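件名: Re: [zaiko-ml] 小袋類の箱詰め手順とバーコード面の向きについて

差出人: Danica Kneževič
宛先: 在庫整理メーリングリスト

Kneževičです。先日の投稿に対する返信が遅くなりました。引用の順に回答します。

> 小袋類の再梱包について質問です。現行の手順書(Stodach版)では、
> 段ボール箱への投入順が「重量順」となっていますが、細長い小袋は
> 重量がほぼ同じなので順序が決まりません。長さで分けるべきですか。
> また、バーコードが縦方向に印字されている袋は、箱の中で
> どちらを上にするのが正しいでしょうか。
> もう一点、作業台に置く仕分け用のかごは、箱の左右どちらに
> 置くか指定がありますか。
> Skivon倉庫側 受入担当

1. 投入順について

細長い小袋については重量順を適用しません。長さで分けてください。手順書の該当箇所は箱物を前提に書かれたもので、フィルム包装の袋を扱うようになった時点で改訂されていませんでした。次版で修正します。

区分は次のとおりとします。

長尺: 箱の内寸の短辺に収まらないもの。箱の長辺に沿わせて寝かせる。
標準: 短辺に収まるもの。立てて入れる。
小型: 手のひらに収まるもの。最後に隙間へ入れる。

標準の袋を立てて入れる場合、1列の上限は40袋です。これを超えると中央の袋が押されて反り、取り出しの際に隣の袋のシール部を引っかけます。以前Dumitrescu棟で1列57袋まで詰めた箱を開梱したところ、3袋でシールの端が浮いていました。内容物の漏れはありませんでしたが、再検品の対象になりました。

2. バーコード面の向きについて

長手方向にバーコードが走る袋は、圧着シールのある平らな端を上、ギザギザの切り口の端を下とします。左右の向きは、バーコードが作業者から見て左に来る面を手前とします。QRコードが別に印字されている袋もありますが、向きの基準には使いません。品目によって位置が一定しておらず、印字のないものもあるためです。

袋を持つときは下端に近い側を左右から挟み、上半分を空けてください。上半分に指がかかるとバーコードの一部が隠れ、読み取りのたびに持ち替えることになります。作業時間の差は1袋あたりでは小さいものの、1箱分になると無視できません。挟む力は袋が滑らない程度とし、内容物の入った部分を強く押さないこと。下端のフィルムに余白がある袋では、余白側を持つのが最も確実です。

袋が多少傾くのは差し支えありません。読み取り機は傾きを補正します。ただしフィルムが光を反射すると読み取れないことがあるので、その場合は袋の上端を手前に倒して再度試してください。
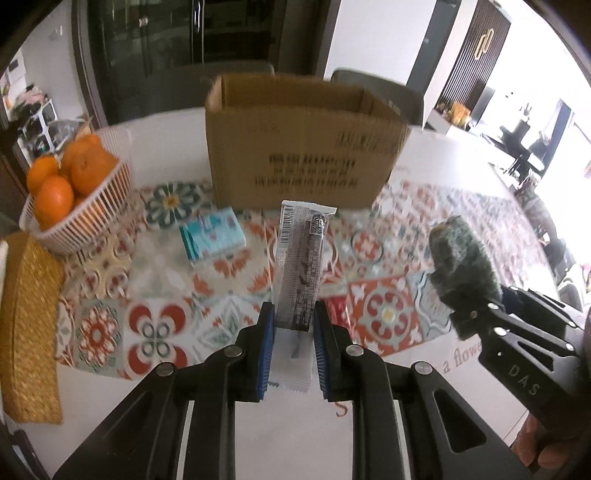 最終更新: Monday 16:40 (更新者: D. Kneževič)

3. 作業台の配置について

かごは台の左側です。左右の指定は手順書の本文にはなく、付表にのみ記載があるため、見落としやすい箇所です。白いスリット入りの樹脂かごを左に置き、段ボール箱は台の奥、広い面を手前に向けて据えます。箱の上面は開けたままとし、フラップが投入の邪魔になる場合は外側へ折り返してください。

箱の正面には印字があります。これが手前から見える向きが正位置です。印字がかすれて判読できない箱も入荷していますが、その場合でも印字面を手前にしてください。内容の識別は印字に頼らず、別途貼付する棚札で行います。棚札は封をした後に貼ります。先に貼ると、フラップを折り返した際に剥がれることがあります。

箱の手前には、区分待ちの小さな包みを仮置きしてかまいません。仮置きの際の注意は次の2点です。

積み重ねないこと。特に光沢のあるフィルムの包みは滑りやすく、台から落ちます。
箱の真正面の中央は空けておくこと。袋を運ぶ経路と重なります。

仮置き品の色やサイズが混在していても、この段階では揃える必要はありません。区分は箱に入れる直前に行います。先に台の上で並べ直すと、同じ品を二度触ることになります。

4. 手順書の改訂について

Harkexの受入票と用語が食い違っている箇所を確認しました。受入票の「細袋」は、手順書の「長尺」と「標準」の両方を含みます。受入票の側は当面変更できないため、手順書の付表に対応を追記します。Skivon側で独自に使っている略号があれば、このスレッドに返信してください。併せて載せます。

長尺の扱いのうち、次の件は未決です。

箱の長辺に沿わせても収まらない袋が少数あります。現在は斜めに入れていますが、斜め置きの上に標準の袋を立てると下側が安定しません。案としては、該当品のみ別箱にするか、最下段に敷いてから中敷きを1枚入れるかのどちらかです。中敷きを使うと箱の有効高さが減るため、標準の袋の上端が縁から出ないか確認が必要です。Dumitrescu棟で両方を試し、結果をこのリストに流します。

5. 既に梱包済みの箱について

旧手順で詰めた箱の詰め直しは不要です。次回の出庫で開梱した際に、残数を新しい区分で戻してください。例外は、1列の上限を超えている箱です。これは棚卸しの前に開け、シール部の浮きを確認した上で分割します。分割後の棚札は元の番号に枝番を付けます。枝番の付け方は付表の末尾にあります。

改訂版は1月中に共有フォルダへ置きます。それまでは本メールの内容を優先してください。

Danica Kneževič
Stodach 在庫整理担当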